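Denix, la salle de bains du deuxième

Une petite galerie sur la pièce la plus photographiée et la moins chauffée de la maison. Aslı Altıntaş tenait à ce que le chantier laisse une trace, et comme elle avait déjà gardé les 213 tickets de caisse, il fallait bien que quelqu'un s'occupe du reste. Les travaux ont commencé en octobre, avec l'optimisme des gens qui ont encore de l'eau chaude.

Le gris des murs a demandé 9 essais. Sandamali Matubbar les distinguait tous, elle leur donnait même des prénoms. Pour ma part j'en voyais deux, le gris et l'autre gris. On a pris l'autre.

Le lavabo blanc vient de chez Türkmen, à Plotow, où le vendeur nous a parlé de porcelaine pendant une heure avant d'admettre que le modèle exposé était le dernier. Il a voyagé sur mes genoux. J'en garde un souvenir précis, surtout dans les virages.

Pour le robinet, Aslı voulait du chrome et un corps tout droit, sans col de cygne ni croisillons de grand-mère. Le devis de Haltbridge montait à 847 euros, pose comprise, café du plombier non compris. Le chrome marque à la moindre goutte et l'on se découvre, vers sept heures du matin, une vocation de polisseur.

Restait l'armoire à miroir, avec son cadre blanc bien épais, que Sandamali juge « un peu théâtrale ». Elle s'y recoiffe pourtant à chaque visite. La hauteur de pose a fait l'objet de négociations assez longues, Aslı et moi n'ayant pas la même idée de l'endroit où commence un visage.

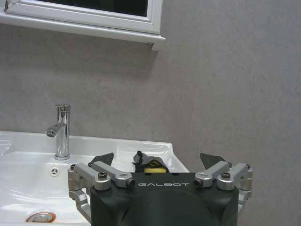

Le porte-serviettes, lui, attend toujours dans son carton au pied de l'escalier. Sandamali a promis de passer avec sa perceuse.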